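The repair shop on Ellwood Street has no sign about furniture. The window still says Zanard Hardware, which closed before the current owner took the lease, and people find the place by asking at the counter of the bakery next door. She has been fixing cabinets, shelves and small storage pieces there for 41 months, and she keeps count because the lease is reviewed every six.

Most of what comes in is bathroom and hallway furniture. "People think it'll be dining tables," she says. "It's cabinets. A door that won't close, a side panel that's lifting at the bottom, a shelf that sags. That's the week."

She prefers pale wood and says so without much prompting. Oak and anything finished to look like oak shows its damage early, in her view, and that makes it easier to work on. "Dark stain hides a split until it's a foot long. On a light panel you see the line when it's still short. You can glue that and be done by lunch."

Veneer is where she and her customers disagree. Many of them apologize for bringing it in. She thinks a good veneered side panel is worth saving and will say no only when the core has swollen. Water gets in at the bottom edge, she explains, usually from a mop, and the face starts to come away from there. Her advice is to keep the bottom of the cabinet off the floor and to wipe the lower edge dry after cleaning.

"Go with the grain when you wipe. Across the grain you catch the lifted bits and pull them further."

She is also strict about what gets leaned against furniture. Brooms, canes, umbrellas, tools with rubber grips — all of them end up propped against the side of a cabinet, and some black rubber leaves a mark on a light finish after a month or two. She keeps a pencil eraser in her apron for the fresh ones. Older marks take longer, and she has sent a few people home with theirs still showing.

"I tell them to put up a hook. It costs 3 dollars. They nod, and then they come back with the same mark on the other side."

Then there are the shelves themselves. Customers from Pudley, two towns over, often bring a cabinet with everything still inside, and the first part of the job is packing small bottles into a box. She doesn't mind small bottles. What she objects to is small bottles stored right at the front, where they tip when the door moves. She puts the short ones ahead of the tall ones and leaves a finger's width at the edge.

Asked what she would change about the furniture people buy now, she thinks for a while and picks the backs. "Thin backs. The whole thing leans because the back isn't holding it square. Everybody blames the hinges."

The shop closes for two weeks in October. Pieces left before then are stored in the back room, on blocks, with the doors taped shut.
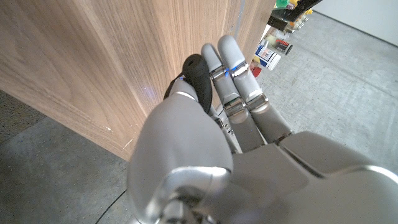

A pale side panel with fine vertical grain, and small bottles on the shelf beyond it.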